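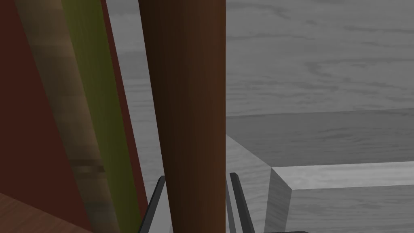

Filed under: Family Life / Getting Organized / Setup Guides

Part 2: Setting Up Your Family Chore Board

Okay, you've printed the pages and everybody has picked a color, so let's get this thing on the wall! I've done it in two houses now and the whole job fits inside one nap time (if you have a napper).

1. Pick your wall. Ours is by the back door, where the kids dump their shoes anyway. Hang it at the height of your shortest reader.

2. Wipe the wall down and let it dry all the way. I skipped this in our old kitchen and the board came down in the middle of dinner.

3. Stick on the hanging strips, press each one hard, and leave them alone for an hour. I know, I know, you want to hang it right now. Go fold something.

4. Hang the board and slide in the name cards, one row per kid. Grown-ups get a row too! My husband's has two cards in it and he complains about both.

Note: If you're using the Skilosden board instead of the Flukia one, the rows run up and down, so turn your cards sideways before you laminate them.

5. Add the daily cards first. Make bed, feed the dog, lunchbox to the sink. Stop at three per kid for the first week, even if you have a whole stack ready to go.

6. Put the weekly cards in the bottom pocket. We trade those on Sunday night over popcorn, and trash duty has become a serious bargaining chip.

7. Decide on the reward and write it on the board in marker. Ours is a jar, and 100 buttons gets a movie night. Meron Wako emailed me that her crew does stickers on the fridge, and I may steal that in March when the jar gets old.

Caution: Buttons and magnets are a choking hazard. If you have a baby or toddler crawling around, keep the jar up high and use paper cards with tape.

8. Do one practice run before a school day. We did ours on a Saturday in our pajamas, and my youngest moved her "brush teeth" card over four times without going near a toothbrush.

If a card keeps getting skipped, pull it for a week and try it again later. Blank cards and the rotation chart are in Part 3.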